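Braltach UC-500 Undercounter Dishwasher

Fresh-water rinse, single rack, front loading
Sold and serviced by Quiambao Kitchen Supply, Homville
Page revised January 13, 2025

The UC-500 is an undercounter commercial dishwasher for cafes, church kitchens, break rooms and small bars. It washes with tank water and rinses with fresh hot water from a built-in booster. The tank keeps its water between racks and is topped up by each rinse, with the excess going out through the overflow. The machine is not meant for trays, sheet pans or stockpots. Customers who need to wash those should look at the Alus pass-through models.

Specifications

Rack size: 500 x 500 mm
Maximum item height: 14 in.
Frequency: 60 Hz
Phase: single
Body: stainless steel, single wall
Door: stainless steel, double wall, drop-down
Wash arms: upper and lower, removable without tools
Rinse arms: upper and lower, removable without tools
Drain: pumped
Detergent pump: built in, adjustable
Rinse aid pump: built in, adjustable
Included: one plate rack, one open rack, one flatware basket, inlet hose, drain hose
Not included: detergent, water softener, stand

Electrical supply

The machine must be wired to its own circuit by a licensed electrician. There is no plug on the supply cable. Breaker size depends on the booster version and is printed on the rating plate behind the lower front panel. Read the plate before ordering cable. We have had two installations where the cable was sized from an older brochure and had to be pulled again.

The disconnect should be reachable with the machine in position. Do not mount it on the wall directly behind the body.

Water supply

Connect to hot water where possible. On a cold supply the booster will still reach its set temperature, but the wait between racks is longer, and the first fill of the day takes long enough that staff should start it before they do anything else.

A shutoff valve and a strainer are required on the inlet. The strainer supplied with the hose is coarse. In buildings with old galvanized pipe, add a finer one upstream and clean it monthly until it comes out clear.

Hard water voids the booster warranty. A test strip is taped inside the manual. If the strip reads in the red band, fit a softener before the first fill. The softener has its own drain line, which must not be teed into the machine's drain hose.

Drain

The drain pump lifts to a standard sink standpipe. Keep the high point of the hose above the tank overflow and fix it with the clip provided. A hose that sags back below the overflow will siphon the tank empty between cycles. The fault is often reported as a leak or as a bad fill valve.

If local code calls for an air gap, the gap fitting goes on the pressure side of the pump. Check with the inspector before cutting the countertop.

Position

Leave a hand's width behind the body for the hoses. Level the machine front to back and side to side with the adjustable feet, then open the door and load a full rack of plates before checking the level again. The door should stay flat when open and should not touch the floor or a kick plate.

Steam comes out when the door is opened at the end of a cycle. Unsealed particleboard above the door will swell. Seal the underside of the counter or fit the steam strip, which is stocked as a spare part.

Cycles

Short: glasses, cups and lightly soiled plates.
Standard: plates, bowls and flatware.
Long: dried-on food. Items should still be scraped first.
Drain-down: empties the tank and rinses the walls. Run at the end of the day with the tank filter in place.

The cycle will not begin its rinse until the booster is up to temperature. The cycle lamp blinks during this hold. It is normal behavior, and pressing the button again does nothing.

Daily cleaning

Run the drain-down cycle and turn the machine off. Lift out the tank filter and rinse it under the tap from the back. Unscrew the wash arms and check the jets for seeds, labels and toothpicks. Wipe the door gasket. Leave the door open a few inches overnight.

Do not hose down the outside of the machine. Do not use bleach or steel wool on the tank.

Descaling

Descale every 200 racks in hard water areas without a softener, and otherwise when a white film shows on the tank walls. Take the detergent line out of its bottle before adding descaler. The two chemicals must not mix in the tank. Run a standard cycle, drain, refill and run a second cycle empty.

Air drying and handling

Ware should come out of the machine hot and be left in the rack until it is dry. Plates usually dry before cups, and cups with a deep foot hold water on the bottom. Plastic dries slowest. Towels are not recommended. Where a second surface is used for hand-washed items, keep it apart from the soiled side and raise the items so that air can pass under them.

Drying rack on a dark tabletop 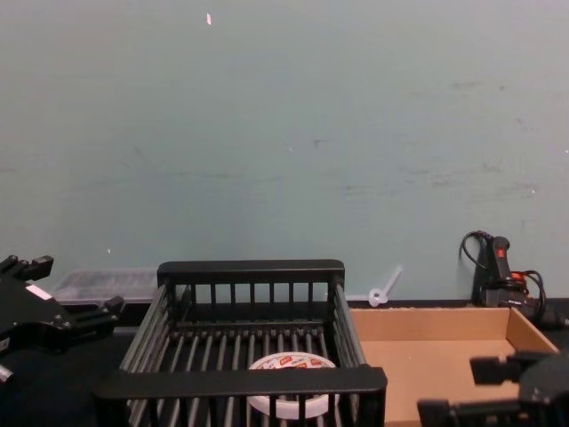
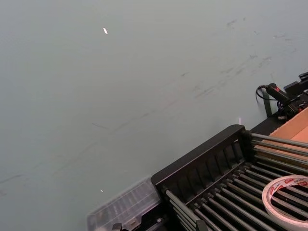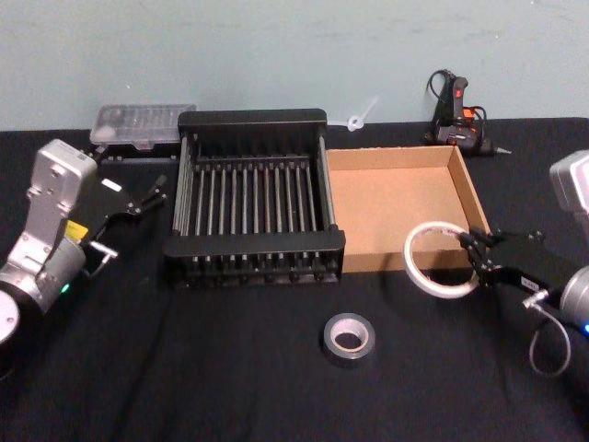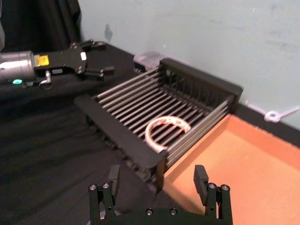
Items that fail to dry after the standard cycle usually point to the rinse aid setting. Turn the rinse aid screw by a quarter turn, run three racks and look again. Streaks mean too much rinse aid, beads of water mean too little. If the setting makes no difference, check the line for air and the bottle for sediment.

Spare parts kept in stock

Door gasket
Tank filter, fine and coarse
Wash arm, upper or lower
Rinse jet, sold singly
Drain pump
Fill valve
Detergent pump tube
Rinse aid pump tube
Steam strip
Plate rack
Open rack

Booster elements are ordered by serial number. Send a readable copy of the rating plate with the order. Elements from the earlier UC body have the same flange but a different sensor pocket and will not fit.

Warranty and service

Parts and labor are covered for one year from the date of installation, provided the installation sheet is returned. Pump tubes, gaskets and racks are wear parts and are not covered. Damage from scale, freezing or wrong voltage is not covered.

Bienvenido Sison handles installation questions and site checks. Spare parts go through Judite Patrício at the parts counter. Have the serial number ready for either.

Delivery is to the curb unless inside delivery is ordered. The carton is taller than it is wide and must stay upright on the truck. Check the door corners before signing, and write any damage on the driver's copy.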